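Open day at the Skirklow hand-wash rooms
1 August 2020

Skirklow is a 4 km drive out of Clumow, past the grain depot and the old weighbridge. The textile care centre there opened its doors to visitors in July, and I went along with three others from our mending group. Entry was free, though you had to book a time slot and sign in at the side door.

The building used to be a wool store. The front half is now offices and a small library of fabric samples – 169 of them, each with a card giving the fibre, the dye and how it came up after washing. Amnuay Sombatkul, who looks after the samples and led our tour, let us handle as many as we liked. The dark cottons were the most worn from being passed around.

Past the library is a short hall with the washing area at the end of it. The centre studies how people wash clothes at home when there is no machine, so it is fitted out like an ordinary bathroom, with a white ceramic sink, a chrome faucet, a white vanity cabinet and a light wooden floor. Black, navy and purple things were in the basin together.

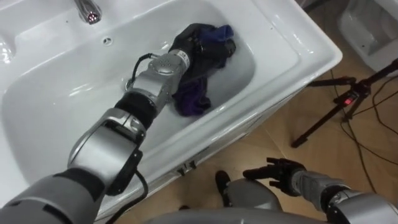

Dark colours and the basin

Most of the questions on our tour were about dark clothes. Amnuay's advice was to sort by depth of colour first and by fibre second, and to wash anything new on its own until the water stays clear. Black and navy can usually go in together after that. Purple needs more care, and he would test a hidden seam with a damp white cloth before mixing it with anything.

He also told us to use less soap than we think we need. At home I use a good squirt of liquid for a basin of clothes. The centre uses a level teaspoon and rinses twice. Wringing is discouraged for knits, which should be pressed against the side of the basin and then rolled in a towel.
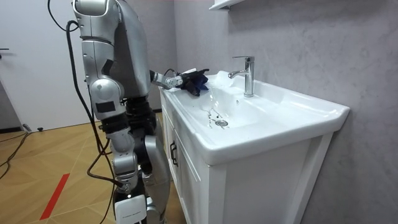

Pockets came up next, and took longer than I expected. A tissue left in a pocket is the most common complaint the centre hears, and dark fabric shows every bit of it. A small pale scrap like the one on top of the navy cloth at the edge of the basin is easy to pick off while it is still in one piece. Once it breaks up, Amnuay lets the garment dry fully and then brushes it outdoors. He has tried lint rollers from Molberg and Østergaard and found little between them.

The tour ran for nearly 60 minutes, and tea was served in the library afterwards. Parking is on gravel at the back and there is a ramp at the side door. The sample cards can be photocopied for a small charge, so bring coins. I came home with copies for linen and for black cotton drill.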